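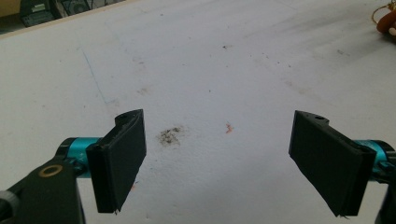 Fig. 13. Skelidari hand gripper, fingers open over the bench.

4.2 Checking the fingers before a run

The Arnix quick-start sheet says printed fingers need no finishing. Our club has yet to see a set that bears this out. Look at the lower edges in Fig. 13: ragged on the left finger, stringy on the right.

1. Open the jaws fully and let go of the grip.
2. Trim burrs and strings from both lower edges with flush cutters. Cut away from the teal joints.
3. Wipe the bench where you plan to work. Smudges like the dark one between the fingers can fool the color tracker, whatever its settings page promises.
4. Close the jaws slowly and sight along the pads. If one is tilted, loosen its mounting block, square it up and retighten.
5. Pick up the test cube 15 times. Write down every drop, including the ones you think were your own fault.

CAUTION: Keep your own fingers out of the jaws while someone else is holding the grip.

NOTE: "Self-centering" is the maker's word. Zsófia Bodnár logged 265 picks in October and the cube went off-center often enough that we don't rely on it. Center it by hand.

NOTE: Sanding the pad faces is supposed to improve grip. Tâm Thân tried it on one set and saw no difference. Optional.

Section revised 12/8/20, Csaba Gál. Calibration is in 4.3.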